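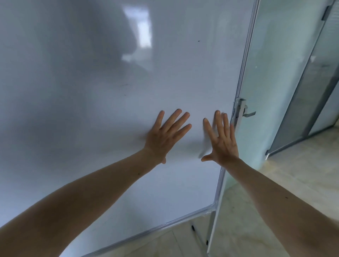 4. The Student Project

4.1 How the course was organized

The work reported in this section grew out of a one-semester elective that we have now taught twice, and which the students (who are much better at names than we are) quickly took to calling Silano. The idea was a friendly one from the start. We wanted a group of undergraduates, most of whom had never touched a robot, to take a simple household or office chore from the first conversation all the way to a trained policy, and to do every step of it themselves, including the dull ones. There were 11 students in the class, working in small teams, and Rania Benkirane and Hicham Samir looked after the lab hours.

Each team picked one family of tasks. The team led by Othmane Hegazy settled on flat surfaces – wiping, smoothing, pressing and sliding with both hands at once – and it is their work we follow here, partly because it went furthest and partly because their notes were a pleasure to read. The students recorded their own hands doing the motions from a head-height view, labeled the clips in Jarora, the small annotation tool written by an earlier class, and then used the labels to train a policy for a two-armed platform we call Endale.

4.2 The whiteboard task

A blank whiteboard may seem a strange thing to build a semester on, and we will admit that we tried gently to talk the team into something with more objects in it. They held their ground, and we are glad they did. A large glossy board gives the learner very little to look at. With hardly a mark on the surface, the model has to find its bearings from the edges of the board, from the hands themselves, and from reflections that shift every time the head moves. The students understood this well before we did, and Mohcine Bensaid's early write-up of the problem, only two pages long, is still what we hand to new members of the lab.

In the version of the task used for training, both palms lie flat on the board with the fingers spread, and the arms come in from the lower corners of the view, as shown in Figure 3. The team asked for open hands so that the finger joints would be easy to label, and they asked everyone recording to let the hands work at different places on the board, close to the rail as well as in the middle.

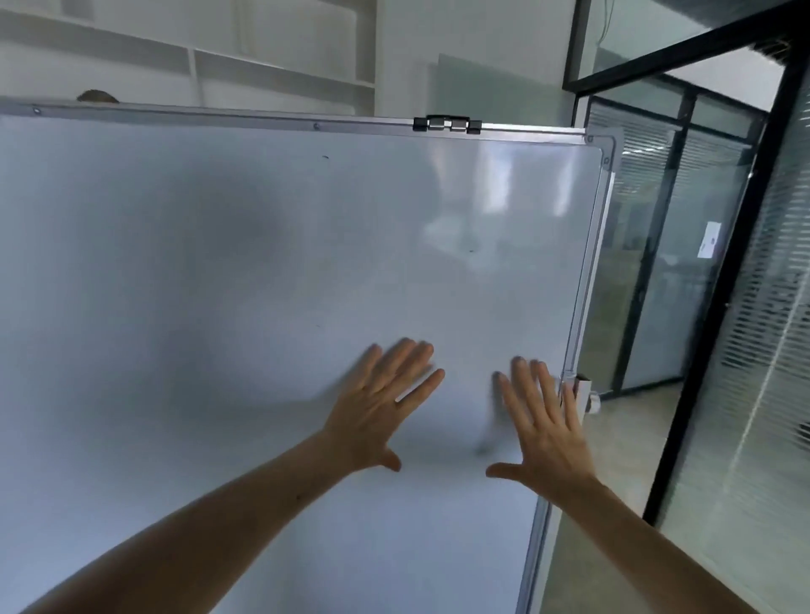 Figure 3. Both hands on the whiteboard in a head-height view, with the fingers of the left hand slightly blurred from motion.

Labeling took far longer than recording, as anyone who has run a class like this will expect. The students collected 2,230 clips over the semester and set aside 600 of them for testing before any training was done. Every clip was labeled by one student and checked by another, and when the two disagreed they sat down together over the clip and talked it through. The most common quarrel was over the start of contact. A hand that is very near a shiny surface and a hand that is resting on it can look nearly alike from above, and blur in the fingers makes the choice harder still. After a good deal of discussion the team added a third label, "unsure," and we would warmly recommend the same to others.

4.3 What the students found

The first policy followed the left hand fairly well and the right hand poorly. Abdelghani Cherkaoui traced the trouble to clips in which the right hand worked close to the side rail, where the model seemed to confuse the fingertips with the edge of the frame. Adding more clips of that kind helped. On the held-out set, the final model placed the moment of contact within the students' tolerance in about 70 percent of clips, with most of the remaining errors falling in clips that carried at least one "unsure" label.

Glare was the other steady source of mistakes. The team tried darkening the brightest patches before training, and then tried leaving them alone, and the second choice gave the better result on Endale. We do not have a full explanation for this, and the runs were too few to say much more. A comparison using the Clekar simulator, which renders the board without reflections, is planned for the next class.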